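# Unpacking Lunch at Grisesham

The hour after noon is the busiest of the day at the Grisesham offices of Fulaten, and most of its activity takes place on shared tables.
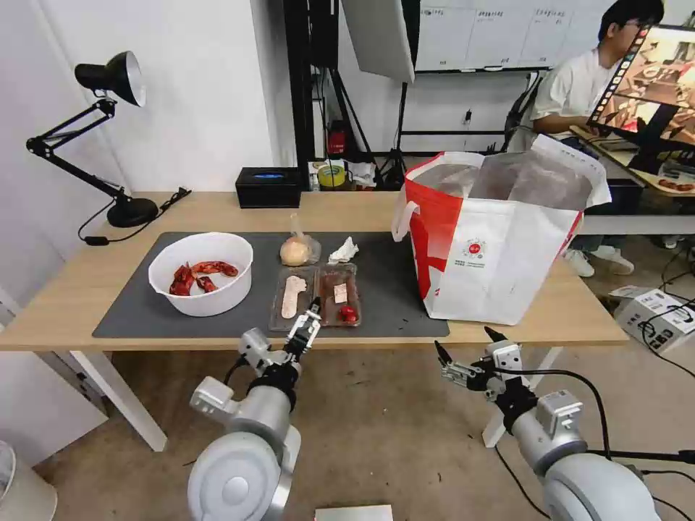 Food is carried in from outside, set down beside whatever work was under way, and divided among trays and bowls. Shellfish goes in a round bowl, where its juices can do no harm. Fish is given a clear tray of its own. Bread stays in its wrapping until somebody is ready to eat it, and tissues are kept within reach.

The insulated bag has made this routine possible. A silver lining slows the loss of heat on the walk from Dlamini Street, and a wide opening allows shallow trays to be lifted out level. Bongani Xaba, who oversees workplace services at Fulaten, recommends placing the bag at one end of the table and leaving it upright until the last item has been removed.

The building dates from 1847 and was designed without a dining room. Its tenants, now almost 100 in number, have long eaten where they work. A survey conducted in August by the consulting firm Fukance found that most preferred to continue doing so.

Management has accepted that preference and issued 5 rules for shared tables. The first requires a mat under all food. The last asks that cords be moved clear of open dishes before anyone sits down.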